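Helness Household Reuse Centre: Frequently Asked Questions

Who may use the centre?
Any resident of Helness or Lamont may bring items in or take them away. Proof of address is requested on the first visit only.

What can be donated?
Clean clothing, footwear, books, kitchenware and small toys are accepted. Mattresses, paint and car parts are not. Electrical goods must be handed to a member of staff at the counter.
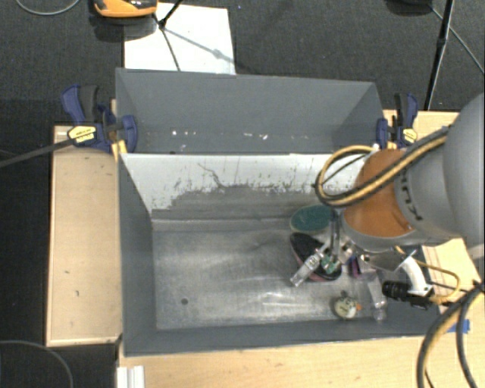 Donors are asked to sort their items before arrival. Clothing should be folded and bagged, and shoes should be tied together in pairs. Mixed items are placed in open grey bins until they can be checked. The bins are in daily use and their inner walls become scratched and scraped; this does not affect what is put in them. Fragile goods should be wrapped and handed over separately.

Is there a limit on what I may take?
Each household may take up to 29 items a month. Larger requests, for example from schools, should be made in writing to Agnes Mowat.

Can I ask for an item to be returned?
Items may be reclaimed within two days of donation. Please quote the number on your receipt.

Are collections available?
Collections are offered to residents who cannot travel. Bookings are handled by Ewan Galbraith and reopen each April.

Page last reviewed: Wed 29 October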